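Haltard Community Help > Clubs and Student Projects
Print this page | E-mail this page

Two-arm bench project: rack position, and how many demonstrations are enough?

Posted by Melis

Our college robotics club is preparing a student project for the regional open day in May. The task is a simple laboratory routine carried out on a bench with two arms: take a vial from a white rack, move it to a marked point, and return it. Members guide the arms by hand and each attempt is recorded. We have 363 recorded attempts to date.

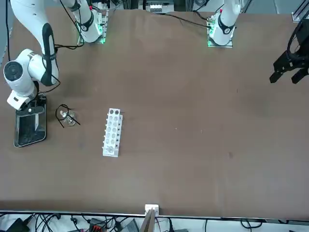 The difficulty is consistency. The arms repeat the motion well when the rack has not been moved between sessions. When it has been put back by eye, the fingers tend to meet the rim of the hole, and the attempt has to be stopped. I should be grateful for advice on two points. Is it better practice to fix the rack permanently, or to vary its place on purpose? Secondly, is our number of attempts sufficient, or should members continue to record through the spring?

3 comments on this post

Posted by Rolus

I supervised a comparable project for two academic years and would offer the following.

1. Decide what is to be judged. If the open day requires a single fixed layout, secure the rack and record everything in that position. If visitors will be permitted to move items, the rack must be moved during recording as well, and by generous amounts.

2. Review the wrist camera recordings before adding to them. The view between the fingers shows the approach far better than the overhead view. Small items in the middle of the table and anything with a shiny rim deserve particular attention, as reflections change with the room lighting. 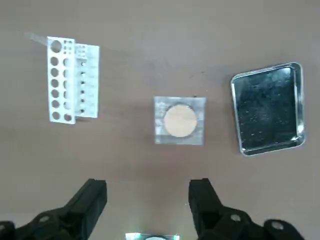
3. Discard poor attempts. Our group held 1,227 recordings at the end of the first year, and the results improved once the hesitant ones had been taken out. A member who did not make the recording should do the checking.

4. Keep a written log of each session. Ours noted the time, the operator, the rack position and whether the blinds were closed – the last of these explained a good deal.

On your second point, I would not set a target figure. Record in short sessions, test, and record again only where the arm fails. Two members should be present whenever the arms are powered, and both should know where the stop buttons are.

5 comments on this answer

Posted by Skadulel

Fix the rack. We used double-sided tape and had no further trouble.

1 comment on this answer

Posted by Haltard Help Desk

The previous answer is suitable for a fixed layout only. Clubs entering the open section should note that the bench is set out afresh before each run, and tape is not permitted.

A further matter concerns glassware. Where a flask and its holder are to be included later in the project, they should be on the table during the early recordings also, even if neither arm is required to touch them. An arm trained on a bare bench may behave differently once additional items are introduced.

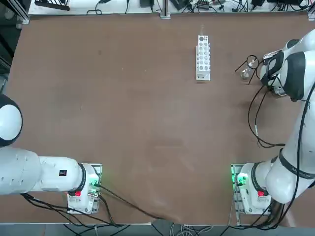
Cables should be given the same consideration. They ought to follow the same route at every session, with enough slack for the full reach of each arm, and should be kept clear of the area in which the vial is handled. Clubs are asked to check this before the first recording of the day and again after any break.

Teams of up to 8 may register. The practice room is open on Sunday from 10 a.m., and members wishing to use it must bring their own rack and vials. Questions about the marking scheme should be sent to the help desk by e-mail and not posted on this page.

No comments on this answer

Share this page (2)

Contact the Help Desk | © Haltard Community Help | Back to top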